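Plundmont Residents' Board > Shared Facilities > Laundry Room

Thread: Clothing left on the upholstered surface next to the washing machine

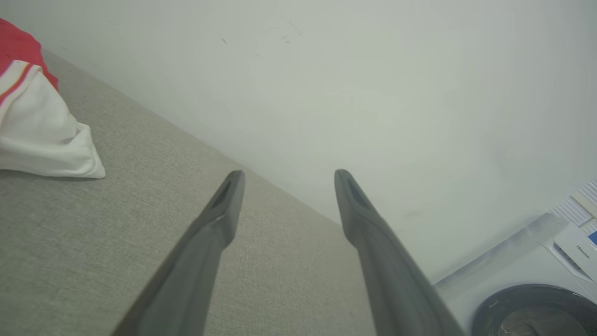 facilities_desk wrote:
Residents are reminded that the gray upholstered area beside the washing machine is provided for sorting and folding during a cycle. Items should be removed when the resident leaves the room. A garment in red and white, with a thin orange and white striped trim, is at present lying in the corner against the wall. The owner is asked to collect it before the end of February. Unclaimed items will then be transferred to the textile collection operated by Maes.

Residents are also asked to refrain from placing laundry directly against the white wall. The wall was repainted last year at a cost of 510, charged to the common account, and marks from dye have already been reported near the corner.

corridor_b_76 wrote:
I wish to register a mild objection. The notice posted on the door allows 2 weeks for unclaimed items. The end of the month may fall short of that period, depending on when the garment was first noticed. I would ask that the posted rule be followed as written.

facilities_desk wrote:
The point is accepted. The posted period will apply – the item will be held for the full term before any transfer takes place. The door notice remains the governing text.

rullgate_tenant wrote:
May I raise a related matter. The fabric on that surface is a fine weave and light in color, and it was a poor choice for a laundry area. Damp clothing should not be set on it at all. When the furnishing was proposed, several of us asked for a plain table with a wipeable top. Our request was recorded and no reply was given.

third_floor_east wrote:
I do not agree with the previous post. A table would give us a hard edge in a narrow room, and residents who have difficulty standing make regular use of the seat. The fabric has been cleaned twice under the Galtel service agreement and came up well on both occasions. The difficulty lies with residents who leave their clothing behind.

rullgate_tenant wrote:
Cleaned twice in one year, at the expense of all households, including those who have never used the room. I would consider that an argument for the table.

quiet_hours_please wrote:
Could the board consider a basket on a shelf for forgotten items? In my previous building, anything found after a cycle was folded and placed there, and most of it was gone by the next morning. A folded garment is also easier to recognize than one left in a heap.

corridor_b_76 wrote:
I support the basket, provided that it is emptied on a fixed schedule. The last one became a permanent store of single socks.

facilities_desk wrote:
The proposal for a basket has been entered on the agenda. An allowance of 80 is available under minor fittings and should be sufficient. The question of the furnishing is a separate item and will require a vote, as the surface is listed in the inventory of common property.

In the meantime, any resident who finds an item left behind is requested to fold it and leave it at the end farthest from the machine.

third_floor_east wrote:
Would it be possible to state in the notice that residents should check the corner before leaving? Small items are easily pushed back against the wall there. I have lost a pillowcase that way myself.

facilities_desk wrote:
A line to that effect will be added when the notice is next printed. Comments on the furnishing should be submitted in the separate thread, Laundry Room Seating, which is open to all households.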